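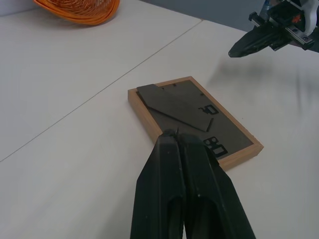
Changing the print in a small tabletop frame takes a few minutes if the back is opened in the right order. Lay the frame face down on a clean, flat surface. On a frame with a light wooden border and a dark grey backing board, the easel stand should be folded flat against the board, as it is here, before the black retaining clips are touched. A stand left open acts as a lever and will strain its hinge.

Opening the back

Turn each clip until its tab clears the wooden border. If a clip is stiff, use a fingernail or a plastic card. A screwdriver will slip and mark the mitred corners. Lift the board out by one short edge and set it down with the stand side underneath.

Take out the old print and any spacer card. Keep the spacer — without it a thin print will slide about behind the front panel.

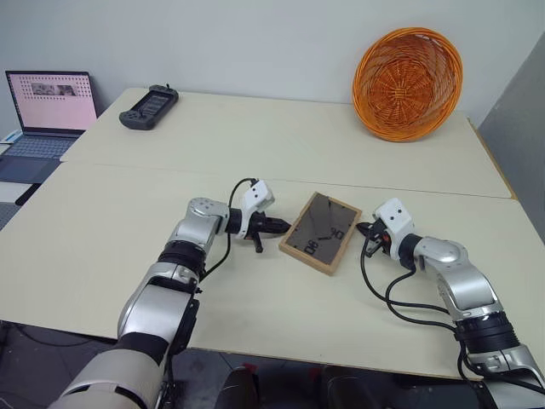 Wipe the inside of the front panel with a dry microfibre cloth. Do not spray cleaner into the frame, as liquid runs under the border and stains the wood. If the panel is acrylic, check for protective film on both faces.

Fitting the new print

Trim the print 1 mm short on each side. Paper of 80 gsm needs the spacer behind it; card of 291 gsm does not. Prints from the Hollallow set are supplied untrimmed and have a crop line on the reverse.

Place the print face down, then the spacer, then the board. Check which way the stand opens before closing the clips — portrait and landscape differ. Turn the clips back over the board and stand the frame up.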